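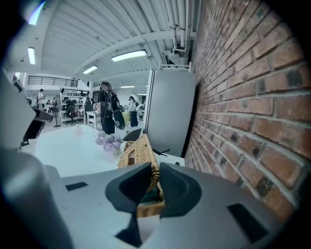
Wicker basket and lavender blooms on the white table, ready to start.

How to Fill a Wicker Basket with Faux Lavender

I love this project! It takes one evening, there's no watering afterward, and a plain woven basket looks so much livelier once it has some soft purple in it. I made my first one in February, when I was desperate for color, and I've been giving them away ever since.

What you need

A small wicker basket, light tan or brown
Artificial flowers in pale lavender, 8 or 9 stems
A block of dry floral foam
A bread knife
Wire cutters
A handful of moss or crumpled green tissue

Steps

1. Shake out the basket and run a dry brush along the weave. Dust loves those little gaps.

2. Trim the foam with the bread knife until it fits snugly and sits an inch below the rim.

3. Fluff the flowers! They always come out of the bag squashed, so open up each cluster with your fingers.

4. Cut the stems to three lengths. Leave them longer than you think (you can always snip more off later).

5. Push the tallest stems into the middle, then work outward with the shorter ones, tilting the last few so they lean over the rim.

6. Tuck moss or tissue around the stems until the foam is hidden.

Turn the basket as you go and look at it from every side, especially if it's going in the middle of a table. Mine usually needs one more stem at the back.

For a bigger basket, double the stems and use two blocks of foam side by side.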